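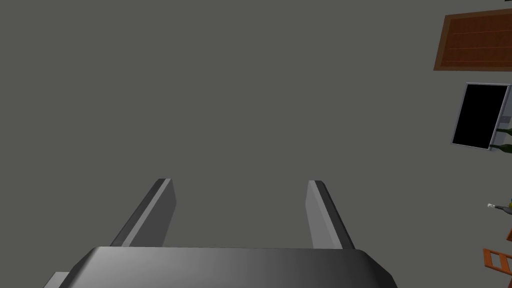
Nine Bench Tips I Stole From a Robot Open Day

I went to the Tasel open day on 26th April for the free coffee and came home with a page of notes about my own garage. Most of the demonstrations ran in simulation, on big monitors, seen from just behind the gripper. You stare down two gray fingers at a tabletop for an hour and start having opinions about your pegboard.

1. Leave a big bare patch in the middle
The tabletop they kept coming back to had its bottles, its screen and its orange slatted piece all over at one side, with a wide stretch of plain gray left free. My bench at the time had a working area the size of a paperback. Push everything to one end before you start, even if "everything" then looks like a yard sale.

2. Open wide before you go in
Catalina Aravena ran the morning session, and she would not let anyone steer the gripper toward an object until the fingers were spread. Same with pliers, tongs and the adjustable wrench. I have spent years arriving at bolts with the jaws closed and then fumbling with the little wheel, one-handed, upside down, under a sink.

3. Lay bottles so you can tell them apart from the neck
Dark green, dark green, dark gray. If all you can see is the neck, you had better know what's in there. I now put a band of masking tape around the neck of anything I store lying in a drawer: one stripe for oil, two for vinegar. Linseed oil lives in the garage and gets a skull. (Check that the cap seals before you lay anything down. I will say no more about the vinegar.)

4. Look from where the tool is
Standing upright, I can see my whole bench and nothing that matters. Uriel Arancibia suggested crouching until your eye is level with the jaws of the vise, then deciding whether the piece is straight. It works nicely for drilling. Your knees will file a complaint.

5. Dark things on dark things disappear
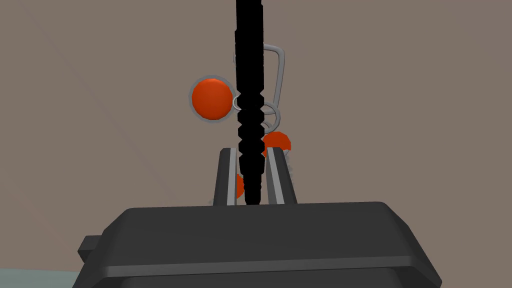 Black segmented piece between the fingers, orange disc just to the left.

The orange pieces I could pick out from the back row. The black one was pure outline, all notches and no detail, and it covered up a good part of the gray wire behind it. If your hex keys are black and your tool tray is black, line the tray with something pale. An old pillowcase does fine. A strip of orange tape on each handle does better.

6. Don't hang rings and loops in one bunch
Wire loops, key rings, hose clamps, canning jar bands: put them all together and each one hides half of the next. Give every size its own nail. I bought a pack of 200 finishing nails for this and have used 9, so if anyone in the neighborhood needs finishing nails, come by.

7. Go straight down on tall, skinny stuff
Benjamín Mansilla's advice for anything long and bumpy was to line up with it first and close second. I tried this at home on the whisk at the back of the utensil crock, and for once the potato masher did not come along for the ride.

8. Match both sides
Two fingertips at the same height grip better than one high and one low. Check your clamps. Check your kitchen tongs too — mine were bent so badly that one side overshot the other, which explains several dropped dumplings in March.

9. Stop before you squeeze
Pause with the jaws on either side of the thing and look once more. It costs a second. Jummai Okonkwo, who had the seat next to mine, said she does this with eggs, and she has my respect.

If you want to go
The next open day hasn't been announced. Parking is behind the Udia building, the room gets full early, and the coffee was gone by the time the second session started. Bring a notebook with a hard cover, as there are chairs and no tables for the audience. Domingo Jara at the front desk has spare pencils and will want them back.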